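Search this site Go
Home | Shop Visits | Neckwear | Shirts & Collars | Contact
6 min read

I'd been promising myself a trip to the Jurčo open day for ages, and this December I finally got on the early train and went. If you've read this blog for any length of time you know I have a weakness for bow ties (my husband says "problem," I say "collection"), and Jurčo makes the ones I reach for most. They open the workshop to visitors one Monday in winter, and you have to write in for a place.
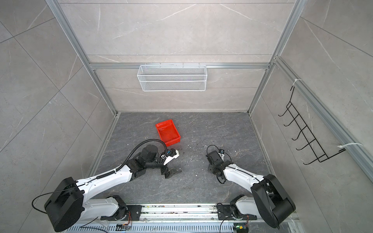
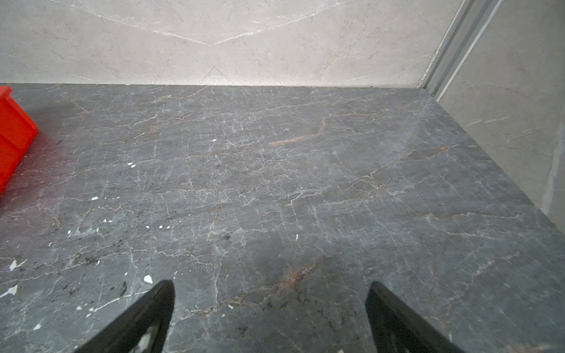 Miloslav Zeman wrote to me before I went that I should ask to see the interlining first and the silk second, as a bow tie with the wrong stuff inside will droop by dinner no matter how pretty the cloth is. I took that advice and I'm so glad I did!

The tour began at 9 with coffee and a plate of poppy seed cake, and then we were taken through in two groups. Mine went to the cutting room first. They cut everything on the bias, and I knew that in a vague sort of way, but seeing how much silk a bias pattern eats up really brought home why these cost what they do. The offcuts go into a big drawer and get turned into pocket squares and covered buttons. I was very tempted by the drawer.

Then came interlining, my big moment. I asked my question and got a proper answer, with samples passed down the line so we could all have a feel. There's a brushed cotton for the slim batwing shape, a wool blend for the butterfly, and a stiffer canvas called Sullix that they only use for the pre-tied ones. I'd always been a bit snooty about pre-tied bows. Having handled one with the good canvas in it, I'm a little less snooty now -- but only a little.

Eduard Kováčik gave the talk on sizing, and he was wonderful. He does the neck bands, and he has strong feelings about adjustable sliders. His view is that most men set the slider once, on the day they buy the tie, and set it too tight, and then decide they don't like bow ties. He had us all measure each other over the collar with a finger tucked inside. I came out half an inch bigger than I've been telling shops for years, so that explains a few uncomfortable weddings.

The band hardware is called Clikden and it's a small flat hook with a soft edge, so it won't chew through the silk. You can order it as a spare for older ties, and I bought 7 (yes, seven, I counted how many of mine have that horrible scratchy metal hook and then I just did the lot). They're easy to sew on if you can sew a button.

After lunch there was a try-it-yourself table where you could turn a bow right side out with a long wooden stick. The people who work there do it in one smooth push. I got mine stuck halfway through the narrow part and needed rescuing, and the woman beside me got hers through and then discovered she'd sewn the gap shut on the wrong side. We laughed so much we nearly missed the color room.

Oh, the color room! Almost 60 shades of plain silk, all on cards, arranged by season and then by what they look good with. The winter line has a deep plum that I wouldn't have picked out from a website in a million years, but held up against a charcoal jacket it was gorgeous. There's a forest green too, and a rusty red they suggest for brown tweed. For wedding orders they'll lend you a set of cards for two weeks so you can match the dresses at home in daylight. If you've ever tried to match dusty rose from a phone screen, you'll know what a kindness that is.

A few practical bits if you're thinking of going. The workshop is on Traltton Lane, a ten minute walk uphill from the station, and the last stretch was icy, so wear sensible shoes. The little shop takes cards but the cake table doesn't. Extra-long bands (for necks over 19 inches) aren't on the shelf, so ask at the counter and they'll make one up and mail it to you. Mine is for my brother-in-law and it's supposed to come in the new year.

I came home with the plum, the green, my bag of hooks and two pocket squares from the drawer. The plum is getting its first outing at my cousin's party on Saturday, and I've already been practicing the knot in the hall mirror.

Previous post | Next post | Back to Shop Visits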